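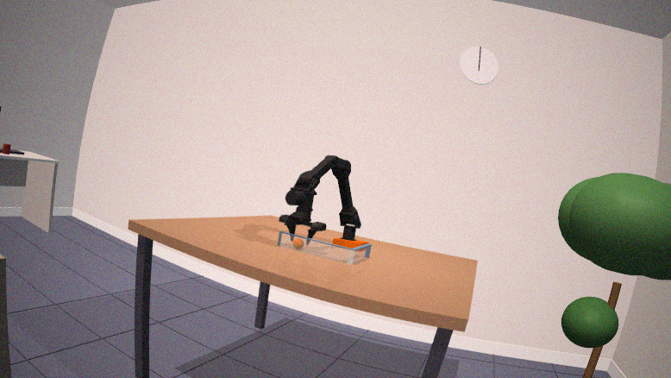
About Clikton

Hi, and thanks for stopping by! I started Clikton because I kept seeing robot arms doing clever things with no written rules behind them. People would show me a lovely pick and place routine, I'd ask what the top speed was near the tray, and we'd all end up digging through somebody's old notes. So now I write the rules, and I test them, and I teach other people to do the same.

We're a small outfit – 5 of us, working in Markness – and most of what we do happens in simulation first. A two-fingered gripper, a clear tray, a small orange ball: that's plenty to argue over for a whole afternoon, believe me.

What we do

Mostly we write house rules for teams that run arms on tabletops. Our main set is called Pluvaslow, and it has 34 rules at the moment. It sits on top of whatever safety standards already apply where you work, so please don't bin those! Pluvaslow covers the everyday stuff that formal standards leave to you: how you name a test, who can change a speed limit, what gets written down when a grasp fails.

A few of my favorites:

Stop above the object before you close in. The fingers hold still over the target, the position gets checked, and only then do they go down.

Treat the tray walls as solid, even the see-through ones. Clear sides are easy to forget when you're planning a path (I've done it more than once).

Keep the base and its surroundings in the collision model. Everybody remembers the gripper and then the elbow swings into something.

Log the bad runs too. We ask for 2,000 simulated runs before a routine goes anywhere near real hardware, and the failed ones stay in the file with their settings.

How we got here

The first version of Pluvaslow was four pages long and pretty bossy. We tried it out with a training workshop in Sauerland one June, and they sent it back covered in questions. Half the rules said "be careful" in different ways, which is no help to anyone with a controller in their hand. We rewrote the lot so that each rule can be checked with a yes or a no.

The current version came out on 18/11/2021. We ran 1,056 tray tests while we were putting it together, and I still go back to those logs when someone wants a rule loosened.

Working with us

You can take the rules and use them on your own, or we'll come and go through them with your team. Bring your real routines, messy ones included. We're also happy to hear from schools – students ask the best questions about rule 12.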